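Home | Features | Rooms | Archive | Subscribe

The Floor Is Also Furniture

By Ludmila Kováčik
17th March
7 min read

In the smallest rooms at Kasudham, the floor does most of the work. It is tiled in white, it gets swept more often than any table in the building gets wiped, and at one time or another nearly everything the tenants own will sit on it.

Kasudham is a rooming block on a street of repair shops and lunch counters. The rooms were built for storage and turned into living space later, which explains the high windows and the lack of closets. Babak Talebi has rented one of them for two years. When I first visited in November he had a mattress, a rice cooker, a stool and eleven feet of wall he wasn't allowed to put a nail in.

"You can't hang anything, so it all goes down," he said. "Then you have to walk between it."

I write about rooms for a living and I have seen a lot of advice on small ones. Most of it assumes a wall you can drill and a budget for shelves. I wanted to know what people do when they have neither, and I spent several afternoons in the block finding out.

The first thing I learned is that the bucket is the most useful object in the place. Every room has at least one. Tenants carry water in it, wash shirts in it, mop from it and, turned over, stand on it to reach the window latch. Miroslava Šimko, who lives two doors down from Talebi, keeps onions in hers on the days she isn't cleaning. She has owned the same one since she moved in and has written her room number on the bottom with a laundry pen.

Buckets get borrowed, which is why the number is there. They also come in very few colors. The hardware counter at the corner, Stumovitz, stocks blue and red, and the red ones sell out first.

The second thing is the fan. The rooms are warm for most of the year, and a ceiling fan would need wiring the building doesn't have. A small pedestal fan takes up a circle of floor no bigger than a dinner plate and can be pointed at whoever is sitting down. Talebi's neighbors tilt theirs up in the daytime and down at night, when everyone is closer to the floor.

A fan needs a socket, and the sockets are all on one side. Cords cross the tile to reach them. Šimko has taped hers along the bottom of the wall with brown packing tape, and she replaces the tape when the corners lift. Most people don't bother. They learn where the cords are and step over them.
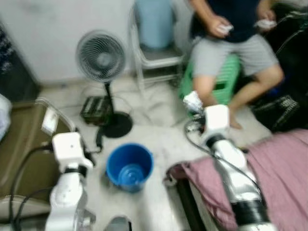
A blue bucket and a small pedestal fan share the tile, with a chair against the wall and a green stool in use.

Seating is the third thing, and it causes the most disagreement. Plastic stools are cheap, light and easy to rinse. They stack, so four of them can stand in the space of one. A chair with a back is more comfortable, but it can't be put away, and in a small room it soon stops being a chair. It becomes the place where the water jug goes, or the folded laundry, or the bag of flour that has to be kept off the ground.

Cor Martens, who manages the block, thinks tenants should give up the chairs. He has asked for this at two house meetings and been ignored at both. He measured one of the rooms for me with a steel tape while he made his case. It came to 2834 millimeters on the long side and 2497 on the short one.

"Put a bed in that," he said. "Put a chair in that. Now open the door."

The door opens inward. I asked if it could be rehung to open the other way, and he told me the corridor was too narrow. The fire inspector had already said no.

Talebi has kept his chair. He bought it from a tenant who was leaving, and he likes to have one surface at knee height that isn't the bed. On my second visit it held a kettle, two library books and a plate with a cloth over it. When his sister comes to eat, all of that goes on the floor and she gets the chair. He takes the stool.

Shoes come off at the threshold in most rooms. I didn't hear anyone call it a rule. Bare feet are quieter, and they find crumbs and spilled water before a cloth would. The tile stays cool well into the afternoon, and in the hottest weeks Šimko lies down on it with a towel under her head.

The cleaning follows from all this. You can't mop a floor with things on it, so once a week the contents of each room move out into the corridor and back again. Šimko does hers early. She puts the light things on the bed, the heavy things outside the door, and starts with the far corner. The whole job takes her 24 minutes with the fan running to dry the tile. She uses one capful of Lacroix soap to a bucket of water. More than that leaves a film, and then dust sticks to it.

Bags are harder. Clothes that have nowhere to hang end up in bags, and bags slump and spread. Alby Grimshaw, the oldest tenant in the block, has settled on one large bag for clothes and one small one for papers, both kept at the foot of the bed. When the large one won't close, he gives something away. He showed me a raincoat he has nearly given away several times.

He also has a folding rack from Brireo that he found on the curb. It leans against the wall without being fixed to it, and Martens has decided it doesn't count as an alteration. Three other tenants have since asked where they could get one. Grimshaw told them to keep an eye on the curb.

I measured my own kitchen when I got home. It is larger than any room I had visited, and there was nowhere in it to put down a bucket. I moved a crate of empty jars to the hall, then a step stool, then a bin I had been meaning to replace. The crate is still in the hall.

Talebi called last week to say a bigger room had come free on the floor above, with a socket on each side. He hasn't decided. The rent is higher and the window faces the repair shops. If he does take it, he said, the chair goes up first.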